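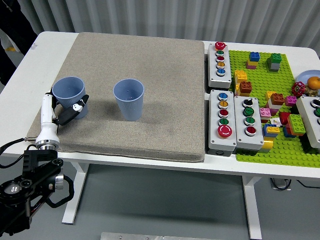 *Figure 4. Sorting table during setup: cushion and cups at left, button boxes and building bricks at right.*

## 4. Laying Out the Sorting Table

This section covers the layout of the Pindmont activity table before a session. It applies to the standard table with the white top. For the folding table, see Section 9.

Allow 13 minutes for a first setup. Read Section 3 (Cleaning) before you begin. All items must be clean and dry when placed.

### 4.1 Items Required

| Item | Storage location | Notes |
|---|---|---|
| Square fabric cushion, beige-gray | Lower shelf | Check cover before use |
| Plastic cups, light blue, ribbed | Bin A | Two for the basic layout |
| Button boxes, white | Bin B | Mixed types, see 4.4 |
| Green baseplate | Bin C | Studded side up |
| Building bricks | Bin C | Large size only |
| Play food, flower and plate | Bin D | Optional |

Bins are supplied by Skokel and carry the order code 1352 on the underside. Replacement bins with a different code do not fit the lower shelf.

### 4.2 Placing the Cushion

1. Clear the left half of the tabletop.
2. Lay the cushion flat, with the zipper facing down.
3. Align the cushion with the table. It should cover most of the left half.
4. Press down on each corner. If a corner lifts, turn the cushion a quarter turn and check again.
5. Smooth the cover from the center outward. Wrinkles under a cup will cause it to lean.

**Note:** The cushion is a soft surface and is used to make cup placement harder. For beginners, remove it and place the cups directly on the table.

**Caution:** Do not place anything heavier than 400 grams on the cushion. Heavier items leave a dent that changes how the cups stand.

### 4.3 Placing the Cups

1. Take two cups from Bin A. Separate them if they are nested. Do not twist; pull straight apart.
2. Inspect each rim for cracks. Discard cracked cups.
3. Stand the first cup near the left edge of the cushion, open end up.
4. Stand the second cup near the center of the cushion, open end up.
5. Release each cup and wait. A cup that tips over within a few seconds must be moved to a flatter spot.

If drops or specks remain inside a cup after washing, wipe the inside with a lint-free cloth and let it stand before the session. Soap residue makes nested cups stick together.

**Note:** Cups may be moved during the activity. Return them to the positions in steps 3 and 4 before each new round.

### 4.4 Placing the Button Boxes

The button boxes are used for color naming and press-in-order tasks. They are not connected to power in this layout.

Boxes differ in button count and color order. Two types are used most often:

- **Type N:** a red mushroom-style emergency button at one end, followed by four round buttons in green, red, orange and blue. On some units the four colors run in a different order. Check the unit against the task card.
- **Type R:** a black rotary selector switch at the top, then two green buttons and a red button.

To place the boxes:

1. Stand one Type N box upright at the upper right of the cushion, with the emergency button at the top.
2. Lay a second Type N box flat below it, with the emergency button at the lower end.
3. Place a Type R box beside the flat Type N box.
4. Place any further box toward the right edge of the table.
5. Press every button once. A button that stays down must be reported.

**Caution:** The red mushroom-style buttons on these boxes are activity parts. They do not stop any equipment in the room. Tell all participants this before the session starts.

Nikzad rates the push buttons for 2000 presses. Record the date of first use on the label inside the battery cover. Replace the whole box at the end of its rated life; single buttons are not sold.

### 4.5 Placing the Baseplate and Bricks

1. Lay the green baseplate behind and between the button boxes, with the studs facing up.
2. Build the stacks shown on the task card. Press each brick until it seats fully.
3. Place a few single bricks in the open area of the plate.
4. Check that no stack leans against a button box. Move the box if needed, then repeat step 5 of 4.4.

Stack colors are not fixed. The task card gives the order only where a participant has to copy a stack. For free building, any mix is allowed. Keep spare bricks in Bin C, with the lid closed.

To remove a stuck brick, use the Gundeck brick lever. Do not use a knife or a screwdriver.

### 4.6 Optional Items

The red flower-shaped toy, the orange fruit and the pale blue plate belong to the serving task (Section 6). They may stay near the right edge of the table if that task follows directly. Otherwise return them to Bin D.

### 4.7 Final Check

- Cushion flat, cover smooth
- Both cups upright, rims undamaged
- All buttons return after pressing
- All bricks seated
- Bins closed and back on the lower shelf

Enter the setup in the table log and initial it. Report missing or damaged items to Uzma Awan. Send changes to the layout or the task cards to Nadja Baumgartner before the next revision in January.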